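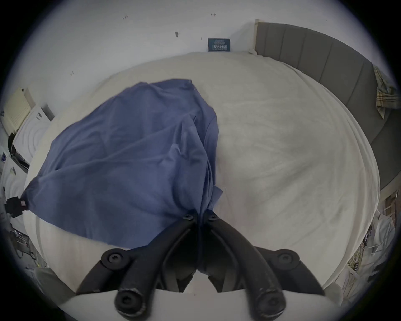 Jaws closed on a gathered ridge of blue cloth, over the white sheet. The two small screw heads at the tips are the ones covered in the notes.

Hand Gripper 5: Setup and Upkeep
Compiled by Venla Nurmi, Sengar workshop, Fri 5 March

Gripper 5 is the hand-held unit used for cloth work at Flulldale. This page records how it is set up and what is checked between sessions. Intervals are counted in grasps, read from the session log. The log stood at 1,874 at the last full check.

Jaw tips. Check both tip screws every 100 grasps. Use a hand driver only. With the jaws closed on nothing, the tips should meet along their full width. If light shows on one side, loosen both screws, close the jaws, and retighten.

Outer knobs. The large round knobs on the flanks take a hex key. Snug them evenly, left then right, and cycle the jaws by hand. Stiff travel means one side is too tight. Back it off a quarter turn.

Arms. Scuffing on the matte black surface is normal and needs no work. Replace an arm if a crack reaches a fastener.

Inner mechanism. Brush out lint every 400 grasps. Do not oil it. Oil holds lint and marks light fabric.

Cloth check. After any adjustment, pinch a single fold of a thin garment and pull lightly toward the handle. The fold should stay in the tips. Edit Dudás keeps the spare screws and signs off on arm changes.

Recent items
Gripper 4: replacing a bent arm
Flusov lens mount: cleaning and refitting
Uston bench cell: cable routing
Session log template, March revision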